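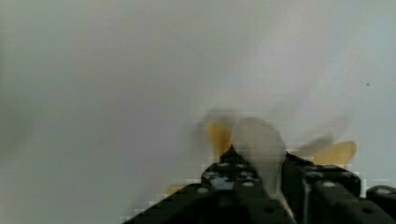 Courses > Personal Money Basics > Chapter 2

Last updated 10/27/23

Chapter 2: Where Did It All Go?

I got my first real paycheck in February, the winter I turned twenty-two, and it came to $1,184. I remember the number because I wrote it on the back of my hand (yes, in pen) and walked around feeling rich for a whole afternoon. Two weeks later I had $131 left and the rent was coming up. I hadn't bought anything big! There was no new couch, no trip, just a lot of sandwiches and bus fares and one pair of boots I still defend.

So this chapter is about tracking, which I know sounds dull. Stick with me. We're going to sort spending into two piles, fixed and flexible, and then I'll ask you to keep a log of your own until we get to Chapter 3.

Fixed costs are the ones that show up whether you think about them or not: rent, insurance, the phone bill. Mine came to $469 back then, thanks to a shared apartment with terrible windows. Flexible costs are everything you decide on as you go, and that's where most people's guesses are way off. Mine certainly were.

My old classmate Ekene Afolabi kept her log in a paper notebook and still does. I like a plain spreadsheet. Use whichever one you'll open every day, and write down the small stuff too, even the gum.

Before you read on, grab some scrap paper and guess what you spent on food last month. Keep the guess. We'll need it in Section 2.1.

Key terms: fixed cost, flexible cost, take-home pay, spending log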